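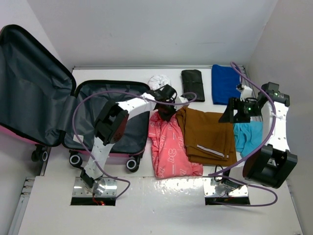

*Offener Hartschalenkoffer in Pink, Innenfutter dunkelgrau*

# Besichtigung der Pension Gravia, Februar 2023

Anlass war die Saisonvorbereitung. Delia Fuentealba, Eigentümerin, führte durch Haupthaus, Nebengebäude und Technikraum. Das Haus umfasst 14 Zimmer, davon zehn mit Meerseite. Vermietet wird ganzjährig, mit einer Schließzeit von drei Wochen im August.

## Gebäude

Das Haupthaus steht auf einem Streifenfundament, die Wände sind aus Kalkstein gemauert. Bei der Erweiterung kamen Deckenbalken von Fivadwood zum Einsatz, Spannweite bis 5 m. Im Flur des Obergeschosses sind zwei Balken nachträglich verstärkt. Das Dach ist begehbar und trägt die Solarthermie.

## Wasser und Strom

Regenwasser läuft über einen Grobfilter in eine Zisterne mit 76 m³. Für die Küche gibt es eine getrennte Leitung mit UV-Stufe. Die Pumpensteuerung stammt von Herkance und war am Besuchstag auf Handbetrieb gestellt, der Drucksensor ist bestellt.
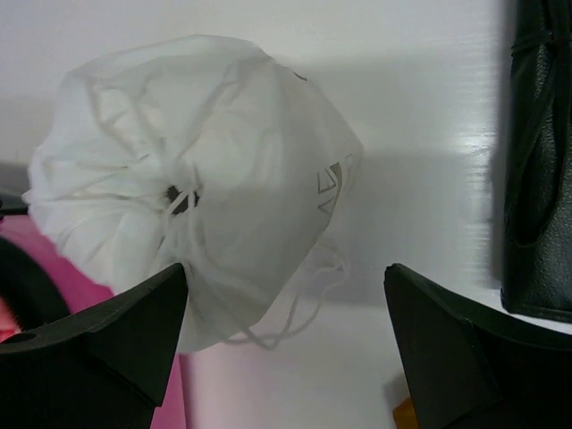
Strom kommt aus dem Netz, die Photovoltaik deckt nur Pumpen und Außenbeleuchtung. Ein Batteriespeicher ist geplant, der Aufstellort steht noch nicht fest.

## Zimmer

Besichtigt wurden Zimmer 3, 8 und 11. Grundfläche jeweils 22 m², Querlüftung über Lamellenfenster, keine Klimaanlage. Die Matratzen liefert Thammasiri. In Zimmer 8 schließt die Balkontür nicht bündig. Die Übernachtung kostet 114 Euro inklusive Frühstück, Endreinigung wird nicht berechnet.

Offen sind der Prüfbericht zur Wasserqualität und der Lageplan der Stellplätze. Beides reicht Frau Fuentealba nach.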